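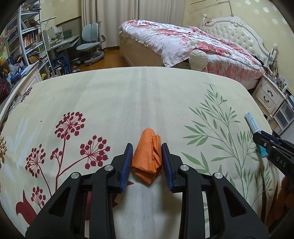
Home Projects Reports Downloads Contact

Traridora Student Projects
Clearing Small Items from a Bed Before Changing the Cover

1. Purpose

The project looked at one short household job: removing small items left on a made bed and sorting them before the bedcover is taken off for washing. Written guides to laundry usually begin with the cover already in the machine. The stage before that gets little attention, and it is where tissues and small packets get carried into the wash. We wanted a written procedure that another student could follow without asking questions.

2. Setting

Work was done in a furnished bedroom in the Nowicki residence block. The bed has a curved white wooden rail at the side. The cover is cream with a botanical print: dark red flower heads on thin stems to the left, tall green leaves to the right. A fold line down the middle was kept as a reference for dividing the surface into two halves.

The print matters for the task. A small item in a dark color is easy to miss against the red flowers, and a green one is easy to miss among the leaves. Orange paper stands out on either half. A white package with a blue label is less obvious on the cream ground than we expected when we wrote the plan.

3. Items

Two classes of item were used.

Soft waste. Crumpled paper or tissue, folded loosely so that it holds a rough cone shape with a spread base. It has no fixed form and changes each time it is handled. The orange piece was used for most of the trials.

Small packaged goods. Rectangular packages that keep their shape and lie flat. These are to be kept, so they must be set aside and not swept up with the waste.

4. Procedure

4.1 Smooth the cover by hand from the middle fold outward. Do not pull on the edges.
4.2 Start at the rail side and work toward the opposite edge.
4.3 Take soft waste first. Hold it from both sides near the middle of its height and lift straight up. Dragging it shifts the cover and leaves new creases.
4.4 Place waste in the Duvix bin at the foot of the bed.
4.5 Pick up packages one at a time and place them in the Tuler tray, label up.
4.6 Check the printed areas again from a low angle, the red flowers first.
4.7 Fold the cover toward the middle and remove it.

5. Results

The log holds 8 trials, filed as entries 2541 onward in the shared project record. Step 4.3 caused the most trouble. Paper held too near the top tended to open out, and the loose folds at the base stayed behind on the cover. Holding it lower fixed this in all later trials. Packages gave no difficulty except when they lay diagonally near the edge, where a careless reach could push them off the bed.

The low-angle check in step 4.6 was added after the first trial, when a scrap of paper was found inside the folded cover. It was kept in the final version.

6. Limits

Only one cover was tested. A plain cover would probably make the visual check quicker, and a thicker one would change how far the fabric moves when an item is dragged. Heavy items, clothing and anything wet were left out — these need a separate procedure. Lighting was not controlled, and morning trials were easier than evening ones.

7. Further work

The next group should repeat the procedure on a quilted cover and record the time for each step separately. Our log gives only a total per trial, so the cost of the extra check cannot be worked out from it. The blank record sheet is stored under number 3572.

Last updated: September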